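Keep the Old Office Desktops

Every June the district office clears out its desktop computers, and every June I hear the same sentence from somebody with a clipboard: they're too old to bother with. I have worked on used computers in Nolham for 12 years, and I think that sentence is wrong most of the time. A plain business tower is one of the easiest machines in the world to keep going. We should be taking them apart and putting them back to work, and we should stop sending them off whole on a pallet.

My argument is mostly about how they are built. Open up a cheap home laptop and you meet glue, clips that break, and memory soldered down so it can't be changed. An office tower was made for a company that had 300 of them and one person to look after the lot. That person didn't have time to hunt for screws. So the side comes off, the parts can be reached, and the hard drive sits in a plastic caddy you can pull out with your fingers. The design is dull and it works.

Costel Perić, who trained me, used to time new people on a drive swap. He didn't care much about the number. He wanted them to see that the job was small. Most people who bring me a "dead" computer have a machine with one bad part in it, and very often that part is the drive.

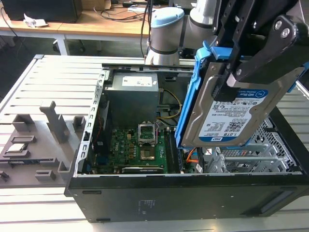
Drives wear out, and they are also where the private things are, so the drive should be the first thing out of any machine that changes hands. I feel strongly about this. A school or clinic that gives away a tower with the old drive still inside has given away its records too, whatever the sticker on the case says about being wiped. Pull it, write the machine's number on it, and keep it apart until it has been erased or destroyed. Then the rest of the computer can be handled without worry.

After that I look at the memory and the power supply. Business models tend to use their maker's own shapes for some parts, and this is my one real complaint about them. A board may need a supply with an odd plug. The answer is to keep good parts from the machines that can't be saved, labeled and on a shelf where you can find them. Bosthorpe does this well. Their shop put 243 towers back into use last year, and Lærke Hjaltadóttir told me that hardly any of them needed a part bought new.

People raise two objections. The first is electricity. An old tower draws more power than a new small one, and if it's going to run all day, every day, that matters. For a kid doing homework in the evening, or a front desk that is open 5 hours, I don't think it decides the question. Making a new computer takes energy too, and that part never shows up on the light bill.

The second is software. Some of these machines can't take the newest version of the system they were sold with. That's a fair point and I don't wave it away. But there are free systems that run fine on them and still get security updates, and for writing letters and reading email most people settle in within a week. Athina Deligiannis has set up a whole reading room that way. The complaints she gets are about the chairs.

What I'd like from the district is small. Tell us the model numbers a month ahead. Keep the power cords with the machines. Don't let anyone stack monitors on top of them in the truck - I have straightened enough bent cases. And give the repair shops first pick before the recycler comes, with the drives already out and accounted for.

The budget meeting is on Tue 2 March, and disposal is on the agenda again. I plan to bring a screwdriver and one of last year's towers and ask for ten minutes.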